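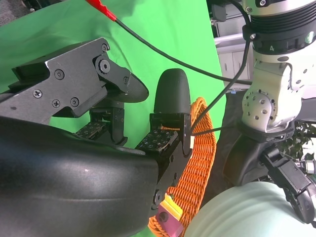 Fig. 1. Fasteners on a black metal bracket: three Phillips-head screws in a row and a round socket bolt higher up.

Threaded Fasteners: Handout for Unit 4
Mellbridge Evening Program, Basic Shop Practice
Instructor: Poonam Semwal

Read this before the first bench session. Bring it with you, because the torque exercise refers back to it.

1. What a screw does

A screw holds two parts together by stretching slightly. When it is tightened, the shank is pulled longer and the parts under the head are squeezed. This squeeze is called the clamp load. Friction between the parts, caused by the clamp load, is what stops them from sliding.

A loose screw has no clamp load. It then works as a pin, and most screws make poor pins. Many of the broken screws handed in for repair were loose first and broke later.

2. Head and drive types

Slotted: Simple to make, easy to slip out of. Found on old electrical fittings.

Phillips: The driver centers itself in the cross. Under high torque the driver tends to ride up and out, which rounds the recess. Use the right size of driver and push firmly.

Hex socket: Takes more torque than a Phillips in the same space. Clean dirt out of the socket before putting the key in.

External hex: Turned with a wrench or socket. Needs clear space around the head.

3. Reading a thread size

A metric screw marked M4 x 16 has an outside thread diameter of 4 mm and a length of 16 mm. If no pitch is given, assume the coarse pitch, which for M4 is 0.7 mm. Length is measured from under the head, except on countersunk screws, where the head is included.

4. Tightening a group of screws

Start all of them by hand. Bring each one up to light contact, then go around again at 40 percent of the final torque, again at 80 percent, and then at the full value. On a round cover, work across the center. On a straight row, start in the middle and move outward.

Do not oil a thread unless the drawing says so. An oiled thread reaches a much higher clamp load at the same wrench reading, and small screws can snap.

5. Stopping them from coming loose

Vibration is the usual cause. Thread-locking liquid works well on clean metal. Nylon insert nuts are good for a few uses and should then be replaced. Plain split washers do less than most people think.

Homework

Problems 1 to 4 on page 31 of the workbook. Show units in every line. Hand them to Harish Vashisht at the tool crib before the next session.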